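How a Robot Learns to Clean Up the Art Table

Have you ever finished a painting and looked down at a table covered in brushes, scissors and paint bottles? Somebody has to put it all away! At the Ornley robotics club, the students decided that somebody could be a robot.

Their project is called Drenero. It has two arms, and its job is to sort art supplies into clear plastic bins and trays. Easy, right? You could do it while humming a song. For a robot it is really, really hard, and that is what makes it so much fun to work on.

First, think about your own hand. When you pick up a bottle, your fingers feel how wide it is and stop squeezing at just the right moment. A robot arm has a gripper instead of a hand. Someone has to teach the gripper where to go, when to close and when to let go.

So how do you teach it? The club does it by showing. A student guides the arms through the whole job, from the first bottle to the last brush, while the computer remembers every little move. One time through is called a demonstration. The club has saved 460 of them so far, and the goal is 1000 before the spring show in Dradstead!

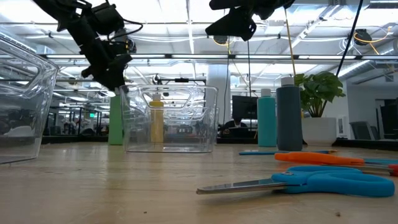
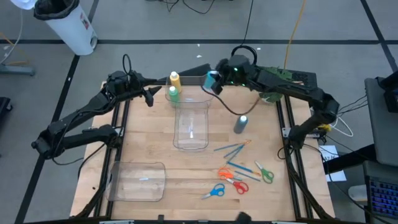
Paint bottles are the best place to start. They stand up tall, so a gripper can reach down and close around one. Scissors are trickier. They lie flat, and they have holes in the handles and long blades, so the robot has to learn a good spot to grab. And paintbrushes! A brush is so thin that if the gripper is off by just a little, it closes on nothing but air.

Clear plastic is a puzzle too. A robot uses cameras to see, and cameras look right through a see-through bin. Sometimes they catch a shiny reflection and the computer gets mixed up about where the edge is. (Have you ever bumped your nose on a glass door? Same problem.)

Oisín Doherty is twelve and has been in the club since September. He likes the mistakes best. "It dropped the same brush 47 times," he told us. "Then it got it, and we all yelled so loud that the class next door came in."

Brendan Ó Gríofa, the club's coach, asks everyone to move the supplies between tries. If the bottles were always in the same place, the robot would only learn that one place. Mix things up and it has to look for them.

Try it at home! Put on a pair of thick mittens, close one eye, and pick up a pencil, a spoon and a crayon using only your thumb and one finger. Drop each one in a bowl. Now have a friend move everything around and go again. Which one was hardest to grab?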